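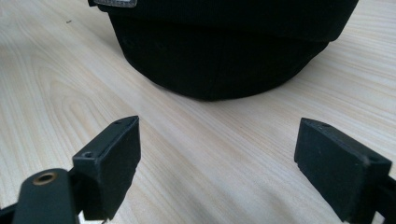

The black cap on the table.

Tallstead, by Gunvor Nygård

The ferry to Onari left without him, so Hovland walked back up the hill to the boarding house and asked for the same room.

"It's 400 a night now," the woman at the desk said.

"It was less yesterday."

"Yesterday you had a ticket."

He paid. The room had been cleaned already. The window was open and the bed was made, and he put his bag on the chair and lay down with his shoes on. In April the light stayed in the harbor until late, and he could hear men shouting to each other on the dock.

His brother had worked on that dock for three years before he went out on the Urinus. Hovland had come to Tallstead to collect his things. There was a coat, a radio, a black cap and an envelope with 950 in it, all in small bills. The man at the shipping office had made him sign for each item. Then he had asked whether Hovland wanted the mail forwarded, and Hovland had said yes and given an address he no longer lived at. He didn't know why. He had thought about going back to correct it, and that was how he missed the ferry.

At supper there were two other guests, a couple who sold pumps. The husband wanted to know what line Hovland was in.

"Roofing," he said.

"Plenty of work?"

"When it's dry."

The wife passed him the potatoes. She had on a green sweater with the sleeves pushed up. She said they had known a man on the Urinus, a cook, and that he had gotten off at Onari the trip before and married a teacher. "Some people have that kind of luck," she said, and her husband told her to let the man eat.

After supper Hovland went down to the shipping office. It was closed, but a lamp was on in the back. He knocked until the clerk came out in his socks.

"I gave you the wrong address," Hovland said.

The clerk found the form and a pen. Hovland crossed out the old street and wrote the new one above it — his handwriting was worse than his brother's — and pushed the paper back across the counter.

"There was a letter this afternoon," the clerk said. "You want it now?"

Hovland said he would take it.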